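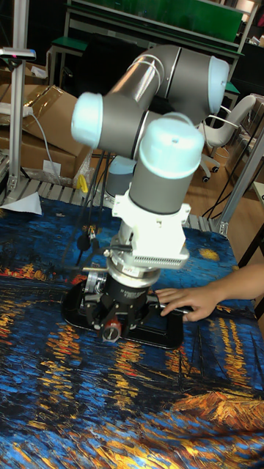 Cleaning gaps, grilles and seams

Flat surfaces are easy. Most of the grime left in a house after an ordinary clean is in the joins: the line where a knob meets the stove, the slots on the back of the fridge, the groove around the rangehood buttons. The tips below cover the kitchen first, then the laundry and the shed.

What to keep in the kit

A 25 mm paintbrush with soft bristles, kept dry and used for nothing else. An old toothbrush. Wooden skewers, the bamboo kind. Cotton buds. Two microfibre cloths, one for damp work and one for drying. A vacuum with the small brush head. Dishwashing liquid and warm water will handle nearly everything, and bicarb paste does the rest.

Switch off at the wall and pull the plug before you clean any appliance. Let ovens and toasters cool fully.

Dry first, then damp

Water turns dust into paste and pushes it further in. Brush and vacuum before you wet anything. Hold the vacuum head in one hand and the paintbrush in the other, and flick the dust towards the nozzle. Work from the top down.

When you get to the damp stage, put the water on the cloth and never on the appliance. Spray bottles are the main cause of sticky buttons. Wring the cloth until it no longer drips, wrap one layer over the end of a skewer, and run it along the groove. Move to a fresh bit of cloth as soon as it picks up colour, or you will just be carrying dirt to the next corner.

Stove knobs

Most pull straight off. Soak them in warm soapy water for the time it takes to wipe the panel, no longer, as printed numbers can lift. Dry the inside of each knob with a cotton bud before it goes back on. If a knob won't pull off with moderate force, leave it there and clean around the base with a skewer and cloth. The knobs on our old Koskela stove never came off and it was still clean when we sold it.
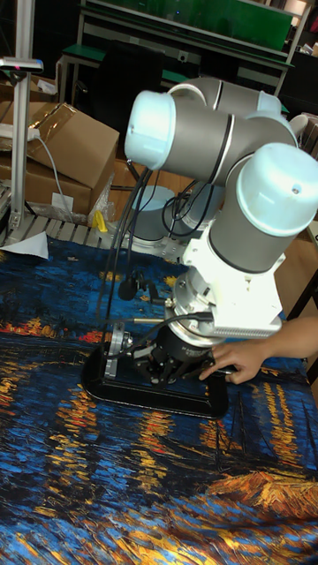
Ribs, slots and thin dark lines each want a different tool. A cloth wiped across a row of slots cleans the high parts and packs lint into the low ones, so always brush along the slots and finish with the vacuum. Look over the whole item before you start and pick out the places a cloth will miss. On the grey arm with the pale blue covers, those would be the thin black ring where each cap meets the body, the little screw hole in the face of the cap on the right, and the fine grille down the edge of the white bracket. Take the same look at a stand mixer, a fan heater or a bench grinder and you will find the same three sorts of trouble. Rings get the wrapped skewer, holes get a dry cotton bud turned once, and grilles get the paintbrush.

Fridge seals and fridge vents

Fold the rubber back with a thumb and wipe into the pleat with warm soapy water. A toothbrush is fine at the corners, but go gently, as torn rubber can't be mended. Dry the seal well or it will be mouldy again by next week. Bleach makes rubber brittle. White vinegar, half and half with water, is a better choice for black spots.

The kick grille at the bottom usually unclips. Take it outside, brush it, rinse it, and leave it in the sun while you vacuum underneath.

Toasters

Empty the crumb tray over the sink. Turn the toaster upside down over newspaper and tap the sides with your palm. Use the dry paintbrush for whatever is still caught. Nothing metal goes in, plugged in or not.

Dryer and washing machine

Clean the lint filter after every load. Every couple of months, vacuum the cavity the filter sits in as well. On a front loader, pull the door gasket back and check the bottom fold, which collects hair, coins and grey sludge. Leave the door ajar overnight.

The detergent drawer comes right out on most machines. Press the tab at the back. Hardened powder softens after an hour in hot water.

Power tools in the shed

Sawdust in the motor vents makes a tool run hot. Brush the vents after each job. If you use compressed air, wear eye protection, keep the pressure low and blow across the vents so that the dust doesn't get driven into the motor. Oily marks on a casing come off with a damp cloth and one drop of dishwashing liquid. Don't use turps on coloured plastic, which may go cloudy.

Hang the paintbrush bristles down when you're finished. Wash it when it starts leaving grey streaks, and let it dry for a full day before the next use.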